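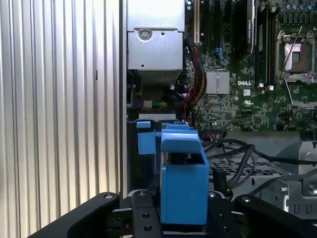

Milena Vartik
Bookkeeper in Enmont, writes on this blog in the evenings

In July I moved from Hirkoma to Enmont, and I learned how many things I keep only from habit. I packed 19 boxes. Two of them I have still not opened, and I do not miss what is inside.

My old desktop computer came with me too. A new one from Chauke was 59 dollars per month, and I decided this is too much for writing letters and doing my accounts.

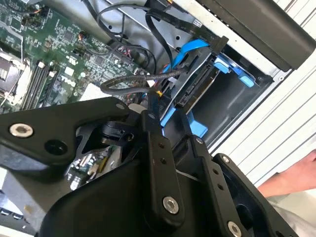

The open side of a desktop computer case.

My rule is now simple. Before I buy something, I wait 60 days. If I still want it, I go to the shop. Most times I forget what it was, and
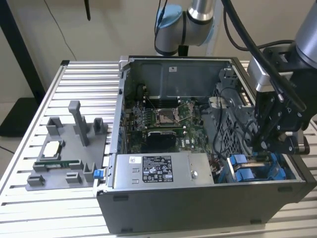 when I remember, I feel a little ashamed that I wanted it so much. The only exception was a good lamp from Ollel. For this one I waited two days.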